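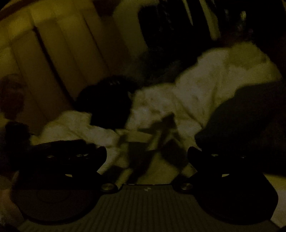 Open day at the Hodoroagă wool mill

The mill opens to the public twice a year, once in spring and once in June. We went to the spring one, on March 16, 2019. I had wanted to see it for a while, having bought their knitting yarn by mail and never known much about how it was made. The June day is the larger of the two and has a sheep market with it, but I was told the machines are often stopped then so that people can walk between them. In spring they run.

Getting there

We drove up the afternoon before. The main road is fine as far as the gas station, and after that you take the 703 along the river. It is paved but narrow, and we met two logging trucks on it. The bus stops at the bridge, and from there it is a steep walk up to the mill. Parking at the mill is a field, which was soft at the lower end. Use the top.

The night before

We stayed at the Omine, a small guesthouse on the mill side of the river. Supper was bean soup and pickled peppers at one long table with the other guests, most of them there for the same reason we were. Breakfast starts at seven. They take cash only, and the nearest machine is back at the gas station, so bring what you need. There is no phone signal in the rooms, though I got one by the gate. 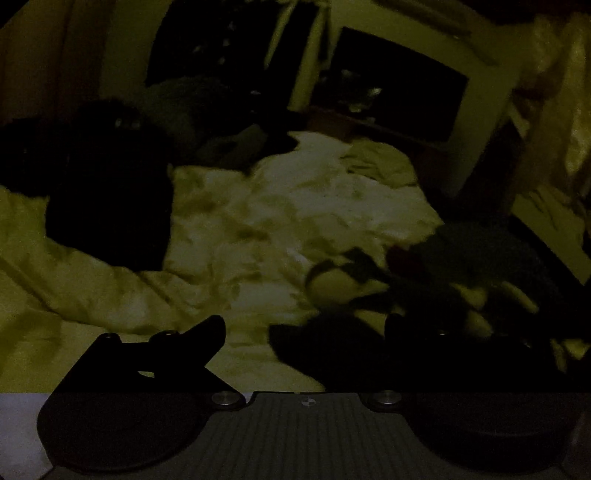

Bedroom with the duvet on the bed.

The tour

Tours leave from the weighing shed and you are given a time when you sign in. Ours was led by Cornel Vasiliu, who has worked the carding floor for most of his life and now does the tours and the repairs. He talks fast and the machines are loud. Stand near the front.

It begins in the sorting room, where fleeces are opened out on slatted tables and pulled apart by hand. The shoulder wool goes in one bin and the coarser wool from the legs in another. Anything stained or full of burrs goes in a third, which used to be burned and is now sold to gardeners as mulch. A good sorter can tell the grade by feel, and Cornel had two women demonstrate this with their eyes closed. They disagreed on one handful and there was a short argument about it in Romanian that he did not translate.

Next is the scouring shed. The wool is moved through a row of tanks with rakes, each tank cleaner than the one before it. The smell is strong. The grease that comes off is skimmed and stored in drums. The mill used to sell it to a soap maker in Brundness, but the soap maker closed, and the drums are now stacked behind the shed waiting for a buyer.

The carding floor was the part I had come for. There is one big machine and everyone at the mill calls it Uka. Cornel did not know where the name came from and neither did anyone else I asked. It is a set of drums covered in wire teeth, running against each other at different speeds, and the wool comes off the end as a thin gray web that you can see through. The wire has to be replaced by hand in long strips. Some of it was being done while we were there, by a man sitting on an upturned crate with the strip over his knee.

Beyond that is spinning, upstairs, and here we only looked in through a window. The floor is not rated for groups. Dyeing is done in a separate building and was not running. I would have liked to see it. There were skeins drying on poles outside in a dark red and a mustard yellow.

The whole thing took a little over an hour. There are stairs with no rail on one side between the scouring shed and the carding floor, and I would not take a small child up them.

Hand work and lunch

In the afternoon Stela Surdu ran a hand-spinning table in the old canteen. You pay at the door and get a drop spindle and a bag of carded wool, and you keep both. She is patient and does not say much. My first length broke over and over at the same point, and she took the spindle, turned it the other way, and gave it back. After that it held. What I ended up with is lumpy and too thick to knit with, but it is yarn.

Lunch was served in the same canteen before the tables were moved. There was a stew, bread, and a cheese pie that ran out early. Coffee was free. The line was slow because one person was both serving and taking money.

The organizers said they expected around 500 people over the day. It felt busy between eleven and one and quiet on either side of that. If I went again I would take the first tour and eat early.

What I bought

Four skeins of the undyed gray, two of the mustard, and a bag of sorted fleece that I do not have a use for yet. Prices at the mill shop are lower than by mail, and they had odd lots in a basket by the till that are not in the catalog. They also sell blankets – plain weave, fringed at the ends, heavy. I looked at one for a long time and left it. The shop has no bags, so bring your own.

We had planned to drive home that evening but it had started to sleet, and the Omine still had our room, so we stayed a second night and left after breakfast.

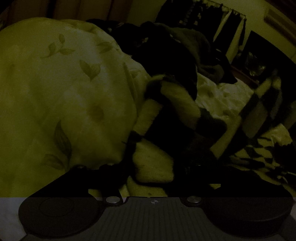
Practical notes

Entry is free. The tour is free as well, but you need a time slot, and the morning ones were gone by ten.

Wear shoes you can clean. The yard is mud and the scouring shed floor is wet.

Photographs are allowed everywhere except the spinning floor.

The shop stays open for an hour after the last tour.

The last bus leaves the bridge before the hand-spinning table closes, so anyone coming without a car has to choose.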